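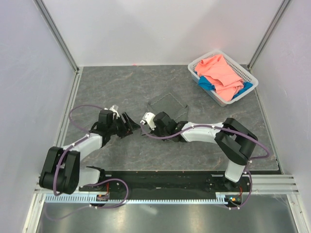
White basket on a dark veined surface.

The Trornside Ferry Office regrets to record that the island of Nosa was mislaid in June. It had stood in the timetable for 623 years, and passengers are reminded that tickets already issued remain valid in the event of its return.

The Office wrote to Fliscombe, the nearest port, on the Sunday. Fliscombe replied that it had not received an island, and enclosed a form. The form was completed by Kyriaki Makris, the only resident of Nosa ashore at the time, who gave her address as before and her distance from home as 3,914 yards - the last figure on which all parties agreed.

A boat was sent out. It sailed the usual course and found the water calm, the bell ringing and the quay absent. The master entered "arrived" in the log and waited the customary quarter of an hour.

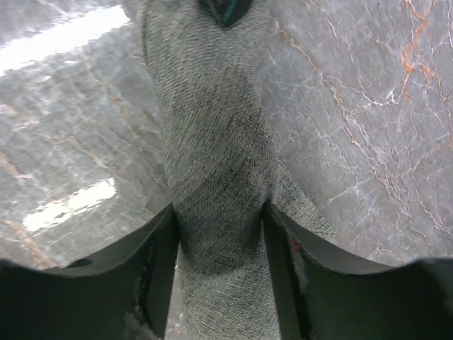 Makris wrote back that the bell could not have been ringing, as she had the rope of it in her hall cupboard. The Office accepted the correction.

The boat continues to call each evening at six. Last week it came back with one passenger, who paid the full fare and asked to be woken at Trornside.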